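How Two Apartment Buildings Sort Their Waste
Project report, Environment and Society course
Rizal Teoh and Svetozár Procházka

1. Why we chose this topic

When we both moved to Plurkmont to study, we noticed that our buildings had very different trash rooms. In Rizal's building, on Holtaneo Street, the bins for paper were almost always clean. In Svetozár's building, on Mohammadi Street, the paper bin was full of food, plastic bags and sometimes shoes. The people who live in the two buildings are quite similar: students, young families and some older couples. The rent is also similar. So we asked ourselves what makes the difference.

Our question was: Does the place and the labeling of the bins change how well people sort their waste?

2. What we read before

Our teacher gave us a short list of articles about recycling habits. Most of them say that people want to recycle, but they do not want to walk far for it. Some of them also say that a sign with drawings works better than a sign with only words. We found this useful for our town, where many residents speak another language at home. The articles were mostly about large cities, so we were not sure that the results are true also for a small place like Plurkmont.

3. Method

We visited both trash rooms in July. We went in the evening, after seven o'clock, when most residents are back from work, and one time on a Saturday morning. Before each visit we asked permission from the building managers. We wore gloves and we did not open any closed bag, because we think this is private.

In each room we wrote down what was lying on top in every bin and if it belonged there. We gave each bin a grade: clean, mixed or very mixed. We also measured the way from the front door to the bins by walking it with a tape.

After this we talked with residents. We prepared two questions for everybody. The first one was "Is it easy for you to know which bin to use?" and the second one was "What would make it easier?" We did not write down names or apartment numbers.

4. Results

On Holtaneo Street the bins stand next to the front door, and each one has a large sign with drawings. The paper bin was graded clean at every visit. The plastic bin was mixed at the Saturday visit, mainly because of cups with coffee still inside.

On Mohammadi Street the bins are behind the building, after a gate that is hard to open with full hands. The signs are small and the sun has made them pale. The paper bin was very mixed at every visit. The general bin was overfull, and people had put bags on the ground.
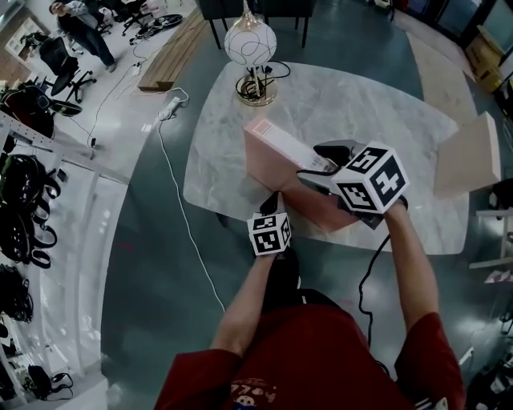
Cardboard was the biggest problem in both buildings. Many residents told us that they get packages every week and that they don't have time to make the boxes flat. One box which is not flat takes the place of many flat ones, and then the next person finds a full bin and uses the wrong one. A woman on Mohammadi Street said that she keeps her boxes on the balcony until the truck from Preten comes, and then she runs down with all of them.

To our first question, most people on Holtaneo Street answered yes. On Mohammadi Street the answers were more different. Several persons said that they know the rules but give up when it is raining.

5. Problems with our work

We studied only two buildings, so we cannot say that our results are true for all of Plurkmont. July is also a month when many students go home, and maybe the bins look different in October. Our grades depend on our own eyes. At one visit we did not agree about the plastic bin and had to discuss it for a long time before we wrote "mixed".

6. What we suggest

For Mohammadi Street we suggest new signs with drawings and a gate that stays open during the day. For both buildings we suggest a separate container for cardboard, with a narrow opening, so that only flat boxes can go in. We sent these suggestions to both managers. The manager on Holtaneo Street answered that he will ask Preten for the price of such a container. We are still waiting for the answer from Mohammadi Street.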